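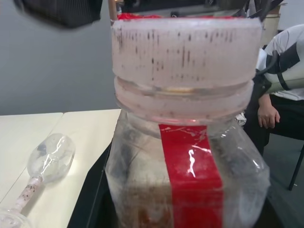
Open day at the Demutari building — who else went?

gravelpit_
Posted 2025-01-09
So I finally got myself over to the Lurneline demo and I'm still buzzing a bit! I figured we'd be kept behind a rope, but you could walk right up to the tables (well, most of them) and ask whatever you wanted. I hung around the container one for ages. Big clear jar up close with a stripe of red tape down the front, a clear plastic bottle lying on its side on the table, and somebody sitting right there in a chair while the thing did its business. My kid wanted to see the arm wave. It did not wave.

Anybody else go? I missed the afternoon talk and I'm kicking myself.

tinsnip44
I went, and I'll be the grump. Forty minutes in line for a parking spot so I could watch an arm think about a jar. We had a faster one at Birkett and that was years ago. It packed 3,000 units a shift and never needed a chair next to it.

gravelpit_
Was the Birkett one picking up different stuff every time, though? Or the same box over and over?

tinsnip44
Same box. Fine. But same box is what people pay for.

mossy_hinge
Clear plastic is rough, I'll give them that. We tried sorting see-through tubs with a camera at my old job and it went right through them half the time and locked onto whatever was behind. I'd be way more impressed by one good grab on a clear jar than by 300 cardboard boxes.

Did they say how many tries it's had? The woman at the front desk told me 3,441 but I don't know if she meant that table or the whole building.

gravelpit_
I heard 3,441 too! I took it as the whole building. The flyer says "over 1,000" but I think that's left over from the April open day.

pale_otter
Whole building. I asked at the talk. They also said Cudetlow is paying for the next round, which got a groan from the back row, no idea why.

The talk was okay, you didn't miss much. Lots of slides. The questions at the end were better — somebody asked what happens with lids and they spent ten minutes on lids.

tinsnip44
Cudetlow got a groan because they bought the packing line on Mill Road and then closed it.

mossy_hinge
They moved it, they didn't close it. My neighbor still works there.

tinsnip44
Moved it two states over. Ask your neighbor how many went with it.

pale_otter
Can we do that one in the other thread please.

gravelpit_
Yes please lol. What did they say about lids??

pale_otter
Screw tops are a whole separate job for now. You need something to hold the body still while you turn the top, so one hand isn't enough unless there's a clamp. They're working on jars that are already open first. And the coffee was free, if that helps tinsnip with the parking.

tinsnip44
There was coffee?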